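Group Pages > Manipulation Laboratory > Notebook > Equipment Planning

Notebook | Bookings | Parts Store | Purchasing | Contacts

Entry: Equipment plan for the mug station
Tuesday, opened 9:40 a.m.
Recorded by: Margarida Macedo
Copy to: Arsen Horobets

The purpose of this entry is to set down what the mug station requires for the coming budget period, so that the request may be submitted in April without a second round of questions from Purchasing. Figures are in dollars and exclude shipping.

1. Present state of the station

The arm and the two-finger gripper remain in service and are not part of this request. The wrist camera is likewise retained. The task under study is the placing of mugs on a wooden stand with pegs, and the table is kept plain for that work. The stand has a long oval base with a shallow ring cut into one end. Any replacement must keep the same general form, as the approach positions in the current program were taught against it.

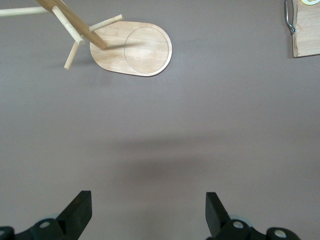

Mug stand and wooden board on the gray tabletop, as viewed from the wrist camera.

2. Items requested

Fingertips. The present tips are flat and black, and the laboratory holds no spare set. Two sets are requested from Pevmont, one for use and one for the cabinet. Arsen has asked that the order specify the same bolt pattern, as the adapter plates purchased last year were returned at our expense.

Lighting. Wotov has quoted 2719 for a diffuse overhead panel with mounting arms and a controller. Sorensen offers a panel without the controller at 2000. The shadow of the gripper falls across the work surface under the present lights, and either panel should be tried at our height before a commitment is made. Sorensen will lend a unit; Wotov has not yet replied on this point.

Mugs and stands. These are to be bought locally from the consumables line. The set should include glazes of differing color inside and out, because a single-color set would tell us little about how well the rim is located.
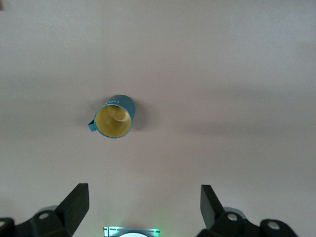 The handle direction should also be varied from trial to trial, and the trial sheet will need a column for it. Arsen proposes that printed mugs be kept in the set alongside plain ones. I agree, provided that each is given a number on the inventory before use.

3. Items deferred

A second arm was discussed and is deferred. The Mesteck service agreement would have to be extended to cover it, and the terms for a partial year are not favorable. A wider gripper was also considered. No object on the present list calls for one.

4. Points outstanding

- Written confirmation of the bolt pattern from Pevmont (Macedo)
- Loan panel from Sorensen: delivery date and return conditions (Horobets)
- Whether the controller may be charged to the shared electrical line (Macedo, with Purchasing)
- Shelf space for the spare fingertips

Added 3:15 p.m. Purchasing advises that the panel and its controller must appear as one line if bought from one supplier. The Wotov quotation will be entered in that form. The fingertip order is small enough to go forward separately and need not wait for the lighting decision.

Contact the Laboratory Office | Copyright Manipulation Laboratory | Back to top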